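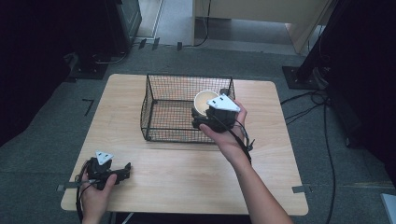

The Last Free Coffee in Pratside

The ferry from Soketberg leaves at 6:40 in the morning, and for as long as most passengers can remember the coffee on board has been free. It is also terrible. Regulars on the 37-minute crossing to Pratside speak of it the way other people speak of a difficult uncle.

In August the operator, Horness, announced that a cup would now cost money. In return the beans would come from Salgado, a roaster with a waiting list and a chalkboard. Almost 400 people signed a petition against the improvement.

I rode over to find out why anyone would fight for a drink they pour into the harbor. A man in a rain jacket told me the old stuff was "an honest coffee," then left his on the railing and forgot it. A nurse coming off nights said she had never finished one in 13 years, but she liked having something to hold. Two students wanted to know if the free creamers were going too. (They are. I thought it best to let Horness break the news.)

The boat seats 174, and at that hour most of them are asleep or pretending to be. I bought the new coffee and found it excellent, with a hint of plum. The woman across from me watched me drink it all the way to Pratside, and I have seldom felt so judged.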